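About the Drilberg Robotics Club

The Drilberg Robotics Club is a student club at the Drilberg school. We meet after classes in the carpeted room at the end of the shop hallway. The club is open to every student in grades nine through twelve, and no one needs to have written code or held a wrench before joining. There is no tryout.

We have 13 members this year. Some of them come to every meeting and some come when their sports season is over. Both are fine, as long as they tell their group which weeks they will be gone.

How we started

The club began as a lunch activity with small kit robots that followed a line of tape. After two years the older members wanted to work on something closer to what is used in a plant or a warehouse. The school applied for equipment money and received $3000, which paid for cables, clamps, sheet stock, a second computer and a lot of fasteners. The arm itself is on loan to the school and stays in our room during the school year.

What we work on

Our main project is called Ferri. The goal of Ferri is to have the arm sort colored blocks out of one bin and into another without a person telling it where each block is. Members are split into groups, and each group owns one part of the job:

- Vision: finding the blocks and telling one color from another
- Motion: planning a path into the bin that does not hit the walls
- Gripper: fingers, mounting and cable routing
- Cell: the table, the bins, the clamps and everything that has to stay put
- Records: the log of every run, including the ones that failed

Students pick a group in the fall and may change once, in February. Most people who start in Records end up somewhere else by spring, but they know the project better than anyone when they move.

The bins sit side by side and are clamped together. Before we did this, a light bump from a finger would shift a bin enough to throw off every pick that followed. The blocks we use now are red and dark green. Green is harder for the Vision group, mostly against worn gray metal under our room lights, and a good part of the winter went into that one problem. The Gripper group's main trouble is blocks that lie close to each other or up against a wall, where there is little space for the second finger to come down.

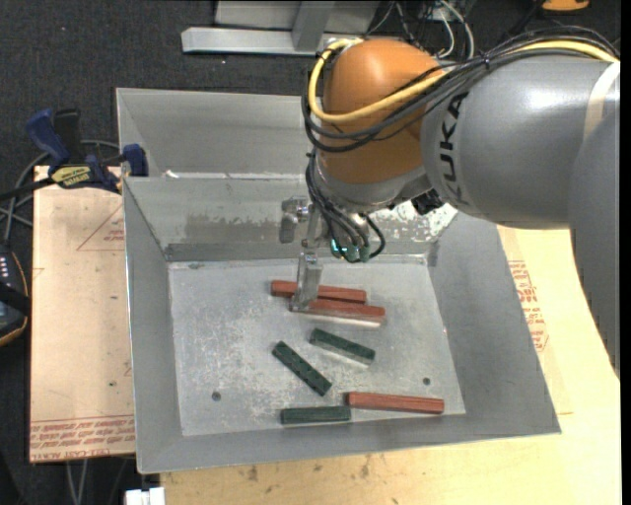 What a meeting looks like

Meetings run from the last bell until the late bus. We start with a short talk at the whiteboard, where each group says what it plans to try. The arm is then used in turns. While one group has the arm, the others work at the computers or the bench. The last fifteen minutes are for cleanup and for writing up the log. A run that is not in the log does not count toward our score sheet.

Safety rules

Every member signs the safety sheet before touching the equipment. These are the main points on it:

- An adult coach is in the room whenever the arm has power.
- One student holds the stop control during a run and does no other job.
- Hands stay out of the bins until the arm has been stopped and the person holding the control says "clear."
- Long hair is tied back. Hoodie strings are tucked in.
- New programs are run at the slowest speed first.

A student who breaks one of these rules sits out the next meeting. This applies to seniors too.

Competition

Each year we enter the Lorkora Challenge, a bin picking contest for high school teams. A team gets 5 timed rounds. Points are given for each block placed in the correct bin and taken away for drops and for touching the bin wall. Teams also turn in a written report and answer questions from the judges. We use our own control program, Sumatix, which was written by members and has been passed down and patched by each class since. Parts of it need to be rewritten, and that is on the list for next year.

Cost

There is a fee of $5 a year, which goes to snacks. Students who cannot pay it should let a coach know and it will be dropped. Members do not buy parts. Safety glasses are provided.

How to join

Pick up a permission form at the front office, have a parent or guardian sign it, and bring it to any meeting. Students may visit twice before turning in the form, but visitors watch from behind the tape line. Parents are welcome to stop by as well. Please sign in at the office first.

Page updated 2020-06-03

Recent from the club
Ferri build notes: clamping the bins
Which group should I pick?
Sumatix rewrite: list of open jobs
Lorkora Challenge report, student copy
Safety sheet and permission form
Other clubs at Drilberg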